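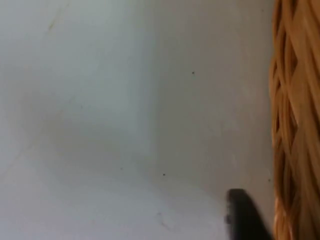

Are you the people with the baskets? A woman put that to us across the counter at the Flultville street fair, in a tone that suggested there had been complaints. We are the people with the baskets. We have been thinking of printing it on the van.

Judisska is a small shop and a smaller school. The shop sells wicker baskets, mends wicker baskets, and takes in wicker baskets that other people have given up on. The school teaches you to do the mending yourself, which our accountant has pointed out is a strange thing for a repair business to offer.

How it started

We began with 30 baskets bought at an estate sale by someone who had gone in for a lamp. About half were sound. The rest had burst rims, missing handles, or a hole in the side where a dog had formed an opinion. Fixing them took a winter and a library book, and the library would like it known that the book came back late.

The first class was held in a kitchen in September. It had seven students and five chairs. We now have a proper room on Sinaga Street with plenty of chairs, two long sinks for soaking, and a heater that works when it feels appreciated.

What we do

Repairs. Bring the basket in and we'll look it over while you wait. Loose strands get tucked back or replaced. Rims get rewrapped. If a basket has been painted, we will mend it, but the new part won't match and we are not going to chase the color. Most repairs take a couple of weeks. Handles take longer, and people who need the basket by Easter should have come in before Lent.

Sales. The mended ones go on the front shelves, along with new work by our teachers and a few former students. Prices start under $60. Picnic hampers cost more, as they have lids and hinges and generally think well of themselves.

Classes. The beginner course is called Clastodon, after a cat who lived at the first kitchen and slept in the first finished basket. It runs for six evenings. You will learn to soak, split, weave, and finish a border, and you will go home with a round bread basket that is round in most places. The second course covers handles and lids. There is a third course, on chair seats, for those who no longer have other hobbies.

Over 100 people have finished Clastodon so far. Several have started mending for their neighbors at lower prices than ours. We wish them well and have noted their addresses.

A few things people ask

Can you wash a basket? A damp cloth is fine, and so is a soft brush. Keep it out of the dishwasher — yes, we have seen it done.

Why does mine creak? It's dry. Mist it lightly now and then and keep it away from the radiator.

Do you buy old baskets? Sometimes. Send a photo first. Please don't leave them on the step overnight, however tidy the note.

Do you do gift wrapping? We have baskets. Put the gift in one.

Visiting

The shop opens at 10 a.m. and shuts at 5 p.m., or a little later on class evenings. Ring the side bell if the front is locked, and mind the bucket.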